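Open day demo with a countertop cooker: what should we ask to see, and how do we set it up?

Posted in: Robots and Automation > Visits and Demos

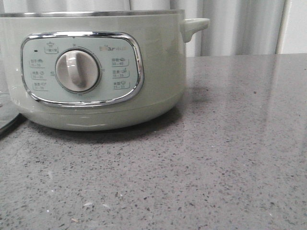 Our group is going to the open day at Brinness on Jan 22, 2022, and they have agreed to give us a slot at one of the kitchen benches. The idea is that the arm works the timer knob on an electric cooker while people stand and watch. They asked us which appliance we wanted and I picked one with a real dial, because most of the people coming have a kitchen at home and will know right away what is supposed to happen.

I have been to one of these before and came away not knowing much more than when I went in. The arm did its thing, everybody clapped, and then we were moved along to the next room. I would like to do better this time. There will be 11 of us, and most have never stood next to a working arm. Two are retired machinists who will want to know everything. The rest range from curious to dragged along by a spouse.

What I need to know:

Is turning a knob a good thing to ask for, or is it too easy to be worth the trip? Someone in the group says they should be doing something harder, like lifting a full pot.

How long should one run take, and how many runs is it fair to ask for?

Does it matter that the labels are in Chinese? The numbers on the dial are regular numbers, but the program names on both sides are not in English. I can't read them and neither can most of the group. I was thinking of sticking tape over them with English names.

Should there be food in it? I think it would look more real. The bench people have not said yes or no.

We have 850 dollars left in the visit budget and some of that could go to a second cooker if having a spare is a good idea.

Thanks. I have read the older threads on visits but most are about factory tours, where you walk behind a yellow line and don't get to pick anything.

- cutter_lane

Weronika Szczepańska
Member, Visits and Demos

I ran the bench demos at Cutside for three open days, so this is from the side of the people who have to set it up.

A knob is a good choice. It is harder than it looks. The arm has to find the ridge on the knob, close on it without pushing the cooker backward, and turn around the center of the dial. If the wrist is off center the fingers climb off the ridge partway through and you get half a turn. Your machinists will see that right away. Lifting a full pot looks more impressive but it is mostly a question of payload, and with a group standing there the bench people may say no to anything heavy or full of liquid.

I would ask for the task in this order:

Start with the knob at zero. Have them turn it to 20 and stop. Then have them turn it back. Then turn it to 40. If they have time left, ask them to move the cooker a hand's width to one side and do it again without anyone retyping positions. That last one tells you more than all the others. Some benches run from stored positions and will miss by exactly as much as you moved the cooker. Others look for the knob each time. Neither one is cheating, but they are different things and your group should know which one they are watching.

Do ask before the day if moving the cooker is okay. Don't spring it on them. At Cutside we had a visitor reach over and slide the appliance in the middle of a run and we had to stop the arm and restart the whole cell. It took up the rest of their slot.

Check how the timer works before you go. A lot of these dials are spring timers, and with some of them you have to turn past a certain point and come back for short times, or the bell doesn't ring. Some don't like being turned back by force at all. I don't know that model, so read the manual, or try it slowly by hand and feel if it pushes back. If it does, drop the turn-back step and let it run down between runs, or ask only for short settings.

On the labels, leave them alone. Tape is a bad idea on a shiny panel near a camera. It changes the look of the panel and it can catch a finger. Print a card with the translations and hand it out. On the right side you have ribs at 30-40, beans at 20-25 and rice porridge at 25-35. I can read those three without trouble. For the left side, get somebody to read them off the cooker in person so you don't end up guessing.

No food. Ask if they want it plugged in at all. For turning the knob it makes no difference, and an electric pot should not be heating with nothing in it. If they do want power so the light comes on, put in water up to whatever line the manual gives and keep people back from it.

Other setup things, in no order:

Shiny countertops and chrome trim throw light around. If the bench is by a window, ask if they can close the blinds or at least run a test at the same time of day as your slot. We had a demo that was perfect all morning and useless after lunch.

Put something grippy under the cooker. A thin silicone baking mat is fine. On polished stone a light pot will rotate with the knob and then the arm is turning the whole cooker.

Take the lid off and put it somewhere it can't be knocked.

Wipe the counter first. Crumbs under the feet make it rock.

Time per run: with one of our older arms a single turn, from rest and back to rest, took a good deal longer than people expected. Ask for 7 runs in total and you will probably get most of them. Stand the group in two rows and swap rows halfway, otherwise the back row sees shoulders.

I would not buy a second cooker. If you have money to spend, ask if they will let you bring in a monitor so the back row can see the camera feed.

benchrat
Member

Agree with most of the above but I would skip the cooker and ask for a drawer or a light switch. Everybody's seen a knob turned. We went to Plulik in November and they did a drawer with spoons in it, much better, the kids loved it. Also they gave us coffee.

Also check the parking. We had to walk a long way.

M. Kwiatkowski
Member

I will only answer the parts that haven't been covered.

Ask who is holding the stop button, and ask before the first run. At any decent bench one person runs the software and another has a hand near the stop and does nothing else. If it is the same person doing both and also giving the talk, ask them to hold questions until the arm is parked. This is normal and they won't be offended.

Ask how often it fails. Don't ask if it fails. If they say they have done 1,000 turns, ask how many of those were on this knob and how many were on a different one. A bench that keeps a log can usually tell you. If they can't, you have learned something about how they work, though on an open day it may only mean the person who knows is in another room.

For the machinists: ask about force. Some setups measure torque at the wrist and stop when the knob resists. Others just go to an angle. With a timer that has a hard stop at the end of the dial, that matters. I have seen a knob pulled clean off its shaft. If the one on yours pulls off, bring it back on with a firm push by hand, but check first that the clip inside hasn't cracked.

On the spare cooker I disagree with Weronika a little. If the knob breaks on the first run you have a room full of people and nothing to show. I would bring a spare, but a cheap one, and tell the bench people ahead of time so they can teach it. A different knob they have never seen won't help you on the day.

For the dragged-along people, let them set the knob by hand first, with the arm parked and the bench people's okay. Then they have a feel for how stiff it is and they watch the arm more closely. It costs two minutes.

Write down what setting you asked for and what setting it stopped at. Numbers on a dial like that are small, so have one person go up and read it after each run once the arm is clear.

cutter_lane

Thank you all. I wrote to Brinness this morning and asked about moving the cooker between runs and about who has the stop. They already answered the second one: two people at the bench, one only for the stop. Still waiting on the first.

No tape, and no food. I'll do a printed card and I have a neighbor who can read me the left side labels this week. I tried on a rubber jar opener as a mat and it holds the pot fine, so that is coming with us.

Parking is behind the building, I checked.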